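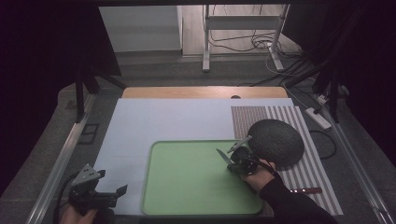

Netted melon

A netted melon is a round or slightly oval fruit of the species Cucumis melo in which the rind is covered by a raised, corky mesh. The mesh forms when the skin stops stretching before the flesh has finished growing. Small cracks open in the surface and are sealed by cork tissue, which stands slightly proud of the skin. The colour beneath the net ranges from straw yellow to dark green, depending on the variety and on ripeness.

Selection

A ripe fruit is heavy for its size and gives slightly when pressed at the end opposite the stalk. The scent is strongest at that end. In many varieties the stalk comes away cleanly at maturity and leaves a shallow round scar. In others it is cut, and a short piece of stem is left attached. Dark-skinned types change colour very little as they ripen, so scent and firmness are the better guides. Soft patches, leaking juice and mould in the net indicate spoilage.

Washing

The net holds soil, and a blade passing through unwashed rind carries it into the flesh. The whole fruit is scrubbed under running water with a clean brush and dried with a cloth. Washing is done shortly before cutting, as damp rind encourages mould in storage.

Cutting

A round melon rolls, and is normally steadied on a cloth or woven mat. A thin slice may be taken from one end to give a flat base. The fruit is then halved, the seeds are scooped out with a spoon, and each half is divided into wedges. A family-sized fruit gives 8 wedges of moderate thickness. The knife should be longer than the fruit is wide; with a shorter knife the cut is made in 2 passes, turning the fruit between them.

Cut pieces are served from a shallow tray or dish with a raised rim, which retains the juice.

Storage

Whole ripe fruit keeps for several days in a cool place. Cut fruit is covered and refrigerated.

Local varieties

Onduveck is a late, dark-rinded melon grown under glass at Nernton. It was raised by Deolinda Cunha from seed of the older Esteves melon and was first sown in February, in heated beds. The net is fine and close, and the flesh is pale green.

Categories: Melons | Fruit preparation | Pralstead and district

Search this site Go Advanced search

Comments (3)

marrowman56: The Esteves had orange flesh when we grew it. Is the green from the other parent?

P. at Pralstead: Please add something on saving seed.

tilly466: I cut mine on a folded tea towel, works as well as a mat.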